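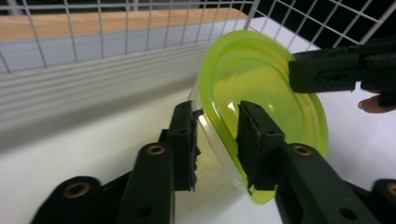

메이커노트 > 로봇·자동화 > 작업 스레드

공방에서 만드는 손잡이형 그리퍼 얘기 좀 이어서 올려봅니다. 지난 11월에 시작했으니까 꽤 오래 붙들고 있었네요. 이제야 두 개가 짝으로 돌아가는 상태까지 왔어요! 4월 12일 기준 진행 상황입니다.

2/ 처음 보시는 분들께: 프로젝트 이름은 Korley예요. 손으로 쥐고 쓰는 그리퍼를 양손에 하나씩 들고 집안일 비슷한 동작을 하면, 그 기록을 나중에 로봇팔한테 가르치는 데 쓰려는 거죠. 팔은 아직 없습니다. 팔 살 돈도 아직 없습니다ㅋㅋ 그래도 손부터 만드는 게 제일 재밌어요.

3/ 요즘 제일 빠져 있는 게 얇은 플라스틱 그릇이에요. 초록색 반투명 그릇인데 이게 진짜 좋은 선생님입니다. 벽이 얇아서 조금만 세게 쥐어도 휘고, 살살 쥐면 미끄러지고, 기울이면 무게가 어디로 쏠리는지 손목으로 바로 느껴져요. 컵이나 나무토막으로 연습할 때는 몰랐던 문제가 죄다 여기서 나왔습니다.

4/ 한 손은 아래쪽 벽을 안팎으로 집고 다른 손은 테두리를 물어서 공중에 기울여 드는 동작, 이걸 '넘겨주기'라고 부르고 있어요. 테두리는 도톰하게 말려 있어서 잡기 편한데 아래쪽 벽은 얇아서 난이도가 확 올라갑니다. 둘을 동시에 해야 하니까 처음엔 제 손이 꼬였어요.

5/ 링크 얘기도 해야죠. 초기 버전은 검은 플라스틱 링크에 나사를 그냥 통과시켰는데, 한참 쓰다 보니 구멍이 타원형으로 늘어나더라고요. 손가락 끝에서 보면 그 유격이 몇 배로 커져서 좌우 손가락이 서로 다른 곳을 보고 있었어요. 그래서 황동 부싱을 박았습니다. 결과는 대만족! 여닫을 때 느낌이 완전히 달라요. 스르륵, 하고 움직입니다.

6/ 부싱 압입할 때 팁 하나. 구멍을 딱 맞게 뽑으려고 하지 말고 살짝 작게 출력한 다음 리머로 다듬으세요. 저는 욕심내다가 링크를 여러 개 쪼개먹었습니다. 인두로 살짝 데워서 넣는 방법도 해봤는데 똑바로 들어가게 잡아주는 지그가 없으면 기울어요. 지그는 파일 정리되는 대로 올릴게요.

7/ 손가락 패드는 톱니 모양으로 자른 검은 폼이에요. 칼로 대충 썰어서 가장자리가 너덜너덜합니다. 모양은 좀 그렇지만 잡는 힘은 매끈한 고무판 붙였을 때보다 훨씬 마음에 들어요. 톱니 사이가 눌리면서 곡면을 따라가 주는 느낌이랄까. 레이저로 깔끔하게 자른 버전도 시험해볼 생각인데, 솔직히 너덜너덜한 쪽에 정이 들었습니다.

8/ 작업대는 흰 상판에 흰 철망이랑 나무 선반을 둘러서 칸처럼 만들어 쓰고 있어요. 처음엔 아무것도 없는 책상에서 했는데, 주변에 뭐가 좀 있어야 동작이 현실적으로 나와요. 집 부엌도 텅 비어 있지는 않으니까요. 철망에는 뭐든 걸 수 있어서 배치 바꾸기도 편합니다.

9/ 숫자 좋아하시는 분들을 위해. 목표는 넘겨주기 동작 600회 기록이고 지금까지 501회 했습니다. 한 번에 30회씩 묶어서 하고 쉬어요. 그 이상 하면 엄지가 먼저 항복합니다. 손잡이 각도를 조금 눕히면 나을 것 같아서 다음 버전에 넣으려고 스케치 중이에요.

10/ 기록 정리는 Pronel이라고 이름 붙인 제 스크립트로 합니다. 두 그리퍼의 시간을 맞춰서 묶어주는 게 전부인데, 그 '전부'에 두 주가 날아갔어요. 왼손이랑 오른손 시계가 조금씩 어긋나서 그릇이 순간이동하는 데이터가 나왔거든요. 화면 보면서 한참 웃었습니다. 지금은 시작할 때 양쪽 손가락을 한 번 딱 부딪치고 그 순간에 맞춥니다.

11/ 다음은 손잡이 각도 수정, 부싱 지그 공개, 그리고 그릇에 마른 콩 담고 붓기! 콩 얘기 꺼냈더니 공방 분들이 빗자루 위치부터 알려주셨어요. 링크 치수 조언해주신 Rezaul Saha 님 정말 고맙습니다. 궁금한 거 있으면 편하게 물어봐 주세요. 새 손잡이는 오늘 밤에 출력 걸어둡니다.

댓글

납땜초보: 부싱 안지름 몇 짜리 쓰셨어요? 저도 링크 구멍 늘어나서 고생 중입니다ㅠㅠ

Rezaul Saha: 오른쪽 링크도 같은 공차로 갔나요? 좌우를 한 판에 같이 출력하면 차이가 덜 날 거예요.

밤샘출력: 폼 패드 접착은 뭘로 하세요? 저는 양면테이프 썼다가 계속 밀려요.

느린손: 콩 붓기 기대합니다. 쌀은 하지 마세요. 경험담입니다.

관련 글
- Korley 손가락 초기 버전, 유격과의 싸움
- Retska: 책상 위 소형 컨베이어 만들기
- Pronel 스크립트로 양손 시간 맞추기
- Crenshaw 공방 공구 대여 안내
- 폼, 고무, 실리콘 패드 써본 느낌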